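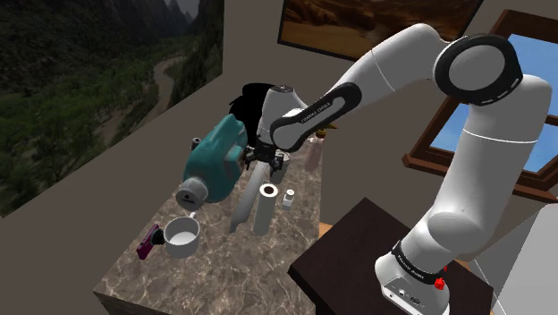

Week 9: Reviewing a simulation package before you buy it

Reading: the Cluvton user guide, chapters on scene loading and contact settings. Bring your lab notebook.

Last week covered the arm itself. This week is about the software you practise on, and how to decide whether it is worth the licence fee. The case is Cluvton, a kitchen manipulation package sold by Haratberg. It loads a furnished room with a counter, puts household objects on the counter and gives you a seven-joint arm with a two-fingered gripper to move them. The department has a trial licence until the end of March. The quoted price afterwards is $600 per seat per year, and part of your job is to say whether we should pay it.

What you get

The package has a scene builder, a teleoperation client and a replay tool. The scene builder draws a room style, a counter finish and a set of objects from a library. The vendor lists more than 300 objects in the library. We haven't checked this and you don't need to. The teleoperation client runs on the lab machines with the usual controller. The replay tool plays back a saved episode from any virtual camera you place, which is handy when the view you drove from hid the fingers.

Training is not included. You export episodes and train elsewhere. The export format is documented, but the documentation is thin on units. Joint positions are in radians, gripper width is in metres, and timestamps start from the loading of the scene and not from the first motion. Trim them.

What to look at

Start with the objects. An object library is only as good as its collision shapes. A smooth mug on screen may be a rough box as far as the physics is concerned, and the gripper will close on air. Turn on the collision overlay and compare it with the visible surface at the places you intend to grasp.

Next, resting contact. When a scene loads, objects are dropped a short distance and allowed to settle. Some settle badly. Large items with curved sides are the usual offenders, and a bad start will carry through the whole episode. Look at it from more than one side before you start recording. A tilted appliance can seem to hover or lean from one camera and you won't know which until you move.

Then clutter. Cluvton's default counter is fairly crowded. Cylinders and small bottles stand close to the gripper's path, and the arm's own wrist and forearm hide a good part of what is behind them. Plan the approach before you lower the hand.

With the teal appliance beside the gripper, the gray cylinder under the fingers and the salt shaker close by, the side approach is tight. Come down from above and leave the appliance alone until the cylinder is out of the way. 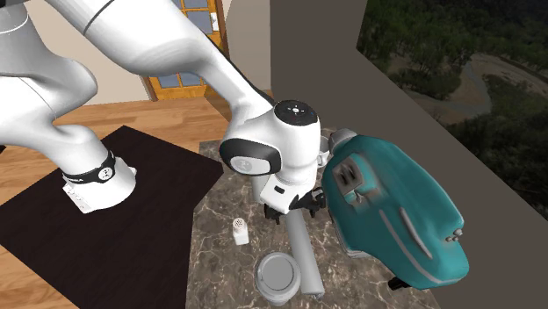
Maja Cieślak asked in the morning group whether a package should lose marks for scenes that load in an awkward state, given that a real kitchen is awkward too. Her view was that a tilted object is fair game for a policy and that only an object with no contact at all should be thrown out. That is a reasonable rule and you may use it. State it in your method section if you do.

Lab task

Work in pairs. Load the Tarnthorpe room preset and record 100 short episodes of one task between you. Pick and place is fine. For each episode write down the seed, the result and one line on anything odd. Discarded episodes stay in the log with the reason.

Score a failure as the operator's, the physics' or unclear. Expect plenty of unclear ones. Replay those from a second camera before you settle on a label.

Write-up

Two pages. Say what the package does well for a teaching lab, what it does poorly, and whether you would renew. Price it against the Walczak open bundle, which is free but has no replay tool and takes most of an afternoon to install. Support response counts as well, so if you email Haratberg with a question, keep the reply and attach it.

Screenshots are welcome if they show a specific fault or grasp. Label them with the seed. Do not paste in the vendor's marketing images.

Questions go to the course forum. Lab machines are free after 4 pm.

Contact the unit office | Copyright, course staff | Back to top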